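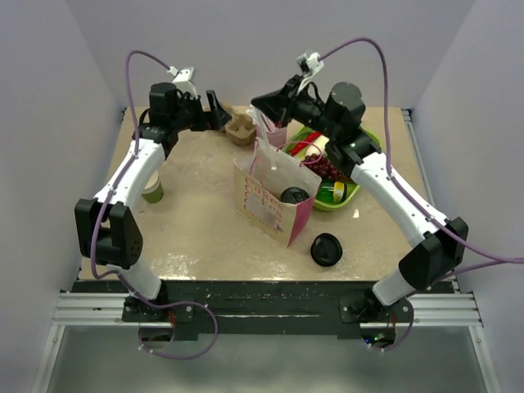 Pack cell, two arms, one paper bag. Lids go in the bag, strip goes in the bag, that's the job.

---

ok so people keep asking what it's like since the arms came in at Closgate. quick thread, on break, 20 min

---

Before: I packed pickup orders. Bag, lids, straws, napkins, next. 179 bags on a bad Friday. My wrists knew it was Friday before I did

---

Now: I set the table, check the bag, take it to the shelf. Less packing, way more looking. Different kind of tired. Eyes insted of hands

---

Paper bags are the hard part. They lean, they fold, the string handles get in everything. New hires from the Ginting store think it's the grapes. Nope. Handles

---

Nobody on my shift lost hours. Two people moved to the counter. One likes it, one really doesnt and has said so to everyone

---

What I miss: talking. Used to be 2 of us elbow to elbow at that table. Now I'm on the other side of a panel and my old packing buddy is up front

---

What I don't miss: the 7 am rush with a brace on each wrist

---

Pay is the same btw. We asked for a bump for learning the restart steps, the stop button, all the lid stuff. Answer was "we'll look at it in May." I wrote that down

---

Grallesdale store gets theirs next. If you work there: ask who gets called when it stops mid order. Ask before it's in. We didn't and for a while it was just whoever was closest (me)

---

also ask for a stool. you stand there watching a lot more than you'd think

---

ok break's over, will answer replies tonite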